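Back at it with the slipper shelf

So the Tautahi build is finally doing something other than eating my evenings! Quick recap if you missed the December post: I want it to put slippers on a shelf, and I've been fiddling with the hands for some 8 weeks now. The new wrist strap from Hirkton helps a lot (the old one slid around like crazy), and I dropped the closing speed too – way less jerky.

Cables are still my big headache. I ordered 2 more meters of the thin stuff and I already know it won't be enough. The slippers are the fun part, they're all soft and floppy in their own way and I keep wanting to buy more.

Next up is the left wrist. Wish me luck!

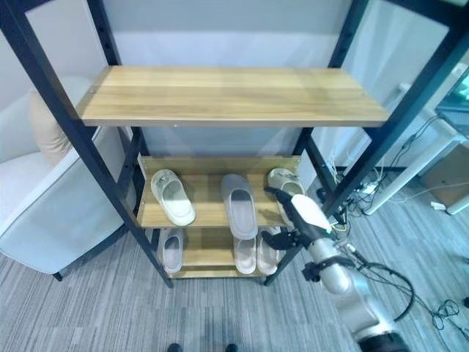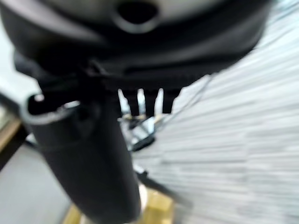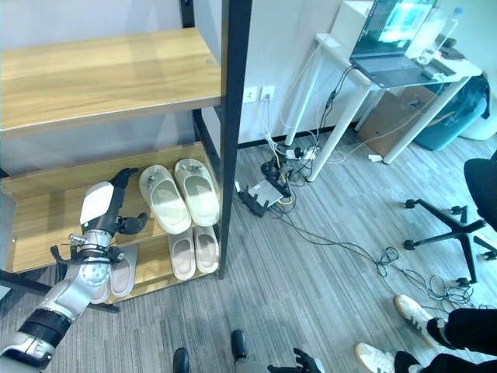

Slipper shelf in the first and last ones, gripper close up in the middle.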